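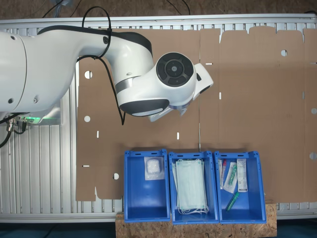 Griltov Vimis kitchen scale review: a steady flat scale for bread and cakes

July 2024
By the Mandidik baking desk

3 comments | Share this

My old scale had started to drift. I would put a bowl on it, zero it, go to the cupboard for the sugar and come back to find it showing a few grams of nothing. For a tray of flapjacks it doesn't matter much. For bread, where the salt and yeast are small amounts, it does, and after a couple of flat loaves I bought a Vimis from Griltov. I paid for it myself at Amato, the cookshop near the station, and have used it most days since spring.

What it is

The Vimis is a flat electronic scale with a glass top and the display along the front. It weighs up to 4000 grams in steps of one gram. It runs on 2 AAA batteries, which were in the box, and they haven't needed changing so far. The buttons are on/off, zero and units. The units are grams, ounces and millilitres. I have only used the last one to see what it did, and it gives the same number as grams, so it is only any good for water.

Using it for bread

This is most of what I do with it. My mixing bowl is heavy stoneware and weighs more than 600 grams before anything goes in, and on some scales I've owned a bowl like that sits right over the display. On the Vimis the front edge sticks out far enough to read the figures if you bend down a little. With the big glass bowl I can't see them at all, and I have to weigh the flour in something smaller and tip it over. A pull-out display would have fixed this.

Zeroing is quick. I put in the flour, press zero, pour the water straight on, press zero again and add the salt. The number settles almost as soon as I stop pouring, so I've stopped overshooting on the water. I have left it standing with a bowl on while I fed the starter and it had not moved when I got back.

Where it is weaker is with very small amounts. If I sprinkle yeast on slowly, a pinch at a time, it sometimes doesn't notice until I lift the bowl and put it down again. I now weigh the yeast on its own in an egg cup and drop it in all at once. Anyone who makes a lot of small batches may want a separate pocket scale for this.

Rolls and cakes

I make rolls at 80 grams each and the scale is pleasant for this job. I put the whole lump of dough on the floured glass and take pieces away, and it shows the loss as a minus figure. The glass wipes clean with a damp cloth, although dough does get into the gap round the buttons and I have had to use a cocktail stick on it.

For sponges I weigh the eggs in their shells and match the butter, sugar and flour to them. The scale coped with that well.
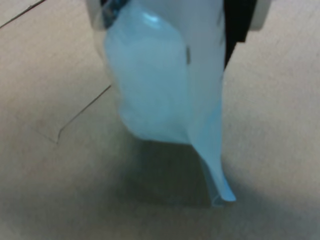
Pale blue packet, held at the top.

Switching itself off

The one thing that annoys me is the automatic switch-off. It goes a couple of minutes after the last change in weight, and if you were halfway through a recipe the running total goes with it. The booklet says you can make this longer by holding down the units button while you turn it on. I tried several times before it worked, and it went back to the short setting when I took the batteries out to check them. I'd have liked a beep as a warning.

Cleaning and storing

It can't go in the sink. I wipe it and stand it on its side between the chopping boards and the wall. The rubber feet stay on, which is better than my last one managed. The glass shows every fingerprint, so buy the grey one if Amato still has it, as the black looks grubby by lunchtime.

Would I buy it again?

Yes, for bread and everyday baking. The weight is steady, the zero button does its job and it takes up very little room. If you use a wide bowl for everything, take the bowl along to the shop and try it on top first.

Good: steady reading, fast zero, easy to wipe
Less good: display hidden by wide bowls, slow to pick up pinches, switches off too soon

Shared 14 times

Contact Mandidik | Copyright Mandidik, all rights reserved | Back to top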